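Station 5

The work order said: pick bag, place in basket, release, return. It gave the number of demonstrations as 60 and the time limit for each as 30 seconds. Under "variation" it said "natural," and under "notes" it said to see the last operator's notes. There were no notes from the last operator.

I had been at the Mernix building in Vivolholm since January, mostly on hard objects. Cups, blocks, a tray of door handles. A hard object has one shape and a known center, and after a morning with it your hands stop asking you questions. I had not worked with film plastic. The transfer to Station 5 came through the scheduling system at the end of a shift with no message attached.

The arm at Station 5 was a Juso, the older type with the stiff third joint. The hand was an Ikeda parallel gripper with rubber pads, and the left pad had been replaced more recently than the right. You drove it from a chair behind a partition, with a handle for position and a trigger for grip. You could also take hold of the arm itself and move it through the task with the brakes off. The first method was called remote and the second was called by-hand, and the work order allowed either as long as you logged which one you used.

I started remote. The table had a sheet of gray plastic over it, badly wrinkled, and on it were the basket and the bag. I lowered the hand, closed the trigger, and lifted. The pads came together on one layer of the bag. The rest of the bag stayed where it was and then followed slowly, unfolding as it rose, until it was long enough to cover the basket completely. I released it. Part of it was in the basket. I logged a fail and reset.

The second and third attempts were the same. On the fourth I pressed down before closing, so that the pads gathered several layers at once, and the bag came up as a lump. It went in. I logged a success at 22 seconds and wrote "press before close" in the space for comments.

By lunch I had a method. Approach from above, press, wait, close, lift straight, move over the basket, open, go home. The wait was short. Pressed film plastic pushes back, and if you close while it is still moving it slides out from between the pads. You could see it settle in the wrist view. The creases stopped changing, and then you closed.

I did the rest of the set over two days. Between attempts I reached around the partition and crumpled the bag again, since a bag that is always crumpled the same way teaches the arm one bag. I tried to be fair about it. Some resets were hard, with the bag spread thin against the basket's rim. Some were easy. I moved the basket a little each time. I used by-hand for the last part of the set, standing next to the arm with one hand on the wrist and one on the forearm, walking it over. The Juso is heavy with the brakes off. It goes where you put it but it takes a moment to believe you.

The set went to training overnight. In the morning the station ran by itself for the first time.

It did well. It came down, pressed, and stopped. It stayed there for a time I could have counted. Then it closed, lifted, moved over, and released, and the bag was in the basket. It went home. I reset the bag and it did it again. The stop was in every run.

The review desk flagged the stop the same afternoon. Their comment said the policy showed an unexplained dwell at contact and asked for the source. I wrote back that the dwell was in the demonstrations and that it was there to let the plastic settle. They answered that they had measured the demonstrations. The pauses in my set were short, well under a second for the most part. The pause in the policy was nearly three times as long. They asked me to look at it again.

I looked at it again. I went through the recordings in order, with the trigger signal drawn as a line under the wrist view. The line is flat while you wait and steps up when you close. In my recordings the flat part was short, as they had said. I could not find a long one anywhere in the remote half. In the by-hand half the signal was less clean, and there were places where I had stood with the hand pressed down and looked at something else, but the lengths did not add up to what the arm was doing.

Then I checked what the set had been added to. A new set at Mernix is usually trained on top of the station's old data if the task is close enough. Station 5 had old data. It had been collected by the last operator, by-hand, all of it, with the same type of gripper and a different object. The task name was a number. The object field said "cloth."

I opened the first one. The hand came down on a folded square of cloth, pressed, and stopped. It stayed stopped for so long that I checked whether the playback had frozen. It had not. The force reading was moving very slightly, in and out, the way it does when a person is holding the wrist and breathing. Then the hand closed and lifted, and the cloth went into a bin.

They were all like that. I watched 16 of them and then I watched the last one, which was the same as the first. The last operator did not get faster. Most people's times drop over a set as they learn the task and get tired of it, and by the end they are cutting corners the reviewers have to send back. These times were level. The success rate was complete. Nothing had slipped, nothing had been dropped, no corner of cloth was left hanging over the edge of the bin.

I wrote the finding up in the form they like. Source: inherited data, prior operator, habit at contact. Options: remove the inherited data and retrain, or shorten the flat section in all the inherited recordings by a fixed factor and retrain. I recommended the second. It is a simple edit, and it keeps the coverage.

The edited version ran two days later. The dwell was gone. The arm came down, pressed, closed, and lifted in one motion, and it saved enough time per cycle that the review desk sent back a line of thanks. It also dropped the bag. It did not drop it every time, but it dropped it when the bag was spread thin, when the layers were still pushing back. The pads closed on plastic that had not finished moving. I logged the fails and attached the force traces.

They asked whether my own recordings, with their short pauses, had failed in the same positions. They had not. They asked why. I said that I had been watching the creases in the wrist view and closing when they stopped, and that the length of the pause changed with the bag. On an easy reset it was almost nothing. On a hard one it was longer. The policy had not learned to watch. It had learned a length, and the length it had learned from the last operator was long enough to cover every case.

There was a call about it. The call decided that the task should have a variable dwell, and that the demonstrations should show one clearly, with the waiting made large enough that the training could connect it to what the plastic was doing. On easy resets, close at once. On hard resets, wait past the point where you are sure. They wanted a new set on the same bag and the same basket, all by-hand, and they asked if I could hold the wrist more steadily on the long ones, as the inherited recordings had done. They attached one as a reference.

I asked scheduling where the last operator had gone. The reply said that the station had no assigned operator before me in the current system, and that anything older would be under the previous account structure. I asked how to get into the previous account structure and was given a form. I filled out the form - it has a field for business need, and I wrote "dwell."

The new set began on 27/08/2019. I took the brakes off. The trick with the stiff third joint is to lead with the elbow and let the wrist come after, and I had worked that out from the reference recording, where you can see the forearm tilt a little before each approach. I crumpled the bag against the basket and let go of it. I put one hand on the wrist and one on the forearm and brought the arm out over the table, low, until the bag filled most of the lower half of the view.

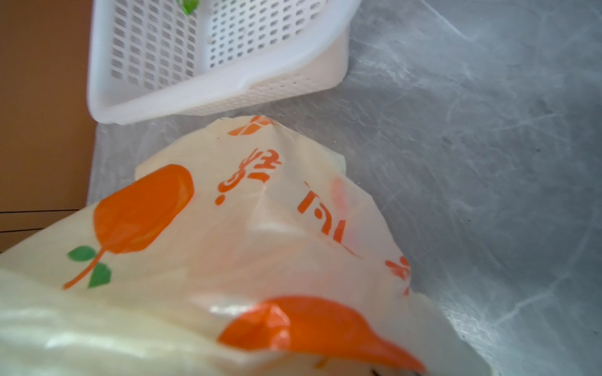

MERNIX VIVOLHOLM | DEMONSTRATION GROUP | Staff Writing Page

I pressed and held. The bag shifted under the pads, first a lot and then a little. After it stopped I kept holding. On the monitor the force line went in and out very slightly, and I watched it for a while before I closed the hand.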